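About Joteck

Joteck repairs and refinishes wooden cabinets, dressers, hutches and bookcases. We work out of one building in Tultbridge and have five people on the payroll. Most of our customers live within an hour's drive, though we do take pieces by freight if they are crated properly.

The business was started by Setsuko Matsuda, who had spent years fitting kitchens and wanted to work on furniture that was already standing. For the first two years she worked alone in a rented garage. Benoît Arnaud joined to handle joinery and carving repairs, and the move to the present shop followed soon after. We now have a spray room, a bench room and a storage area with space for finished work.

What we do

Door and drawer repair is the largest part of the work. Doors drop, panels split, hinges pull out of old screw holes. We also replace missing spindles, reglue gallery rails, match moldings and strip paint. Simin Shojaei mixes all of our stains and keeps a written record of each one. The record stands at 835 colors, so if you come back with a second piece we can match the first.

We do not reupholster, and we do not work on pianos or clocks. Huia Wihongi at the front desk keeps a list of shops that do.

Hardware

Old pulls and knobs are bagged, labeled and returned to you, even if you choose new ones. We stock 136 patterns of handle in black, brass and nickel, and you are welcome to try them against a door before you decide — bring the door in if you can carry it.
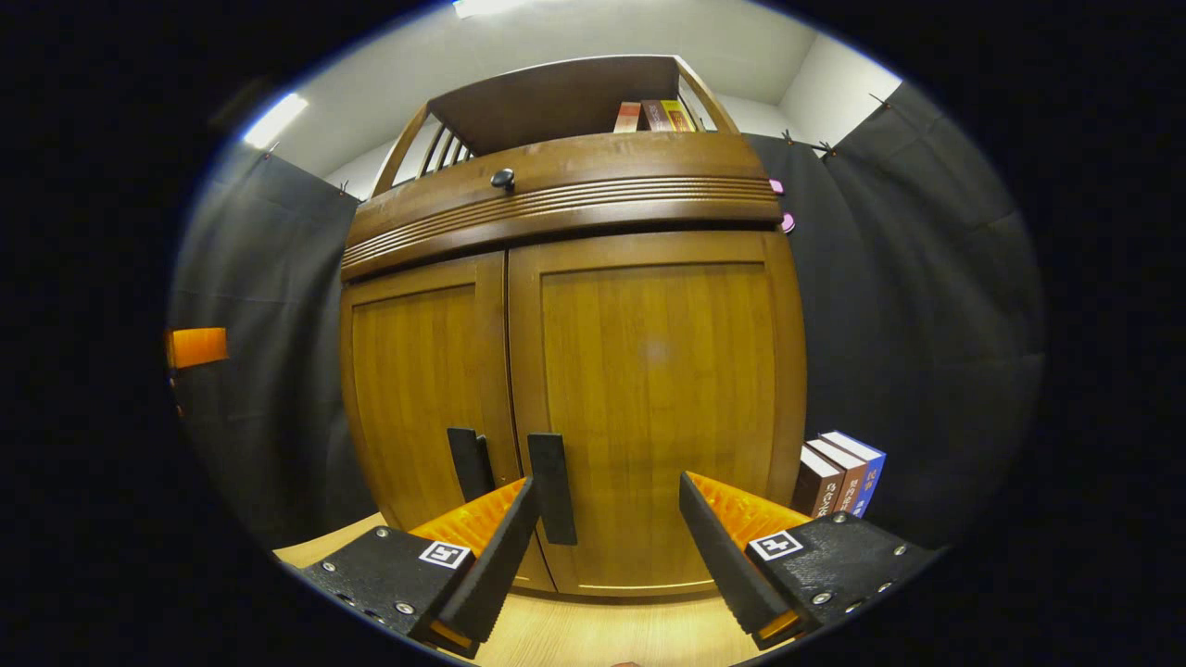 Tall two-door cabinet, honey-brown finish, with black bar pulls, a grooved crown rail and an open shelf with a spindle gallery.

Estimates and visits

Estimates are free if you bring the piece in or send clear photos with measurements. A home visit inside Tultbridge costs $35, taken off the bill if you go ahead. The shop is open from 8:30 a.m. to 4:30 p.m. and closes for the first half of April for floor and equipment maintenance. Aurélien Chevalier schedules pickups and deliveries and will call you the afternoon before.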